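Facilities and Shared Spaces Forum > Break Rooms and Common Areas
Topic: Waste left on shared tables - proposed wording for the posted notice

d_oosthuizen
Posted July 28, 2018

Good morning. I have been asked to revise the notice that hangs in the second-floor common room of the Clarkudetti building. The present notice reads "Please keep this area clean." It was put up in May and has had no measurable effect. The proposed replacement is as follows:

"Users of this room are required to remove all food packaging, cardboard and paper from the tables before leaving. Items left on a table will be treated as waste and discarded."

I would welcome comments from members who manage similar rooms, particularly on the second sentence. The room serves 156 badge holders across 3 tenants, and any wording must be acceptable to all of them.

Regards,
Dineo Oosthuizen

northwing_ops

Thank you for posting the draft. Our office used a nearly identical sentence about discarding items and had to withdraw it. A tenant had left a flattened carton with a return label on it, the cleaning contractor disposed of it in accordance with the notice, and the tenant filed a complaint. I would recommend a holding period of 2 working days for anything that is not plainly food waste.

Szenani_Bldg_Mgr

I must respectfully disagree with the previous post. At the Szénási annex we operated a holding shelf for 8 months. The shelf became a second place to leave waste. Cardboard should go out the same evening. Persons who wish to keep a carton may take it to their own desk.
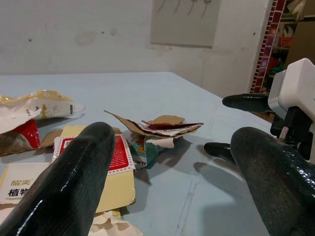 The question of what counts as waste should be settled in the notice itself, in terms that a cleaner can apply without consulting anyone. I would suggest two classes. The first is wrappers and torn or crushed packaging, which may be discarded on sight. A snack wrapper such as the crumpled yellow-and-white one at the back of the table, on the far left, belongs in that class, and so does the crumpled packaging with it. The second class is closed boxes and anything bearing a name. Those items may be moved to the front desk, but they should not remain on the table overnight.

northwing_ops

The two classes are workable. I remain of the view that same-day removal of cardboard is too strict for tenants who receive deliveries late in the afternoon, and I would ask that this be recorded as an objection.

lw_custodial

Speaking for the contractor's side. Our staff would prefer the two-class wording. The current practice is that they wipe around whatever has been left, and the tenants then report that the table was not cleaned. Both parties are correct under the present notice.

I would add a point on the tabletops. The pale matte surfaces show every scuff and scratch. We receive requests to scrub these marks out, and scrubbing makes them worse. Please do not promise tenants a spotless surface. "Cleared and wiped" is accurate.

Szenani_Bldg_Mgr

Agreed on "cleared and wiped." We adopted the same phrase.

trudance_reception

May I ask who is expected to supply the recycling bin? At the Trudance offices the nearest cardboard bin was two corridors away, and the tables did not improve until one was placed beside the door. The wording of the notice was not changed at all during that time.

northwing_ops

That has also been our experience. A bin will accomplish more than a paragraph of text.

d_oosthuizen

Thank you all. The bin has been requested from Lolletti, who hold the supply contract for the building - I do not yet have a delivery date. The revised draft now reads:

"Wrappers and torn or crushed packaging left on the tables will be discarded. Closed boxes and labeled items will be moved to the front desk at the end of the day. Tables are cleared and wiped each evening."

The objection from northwing_ops regarding late deliveries has been noted and will be forwarded with the draft. Further comments may be posted here until the tenants have replied.

lw_custodial

No further comments from us. Please send a copy of the final notice to the evening supervisor before it is posted.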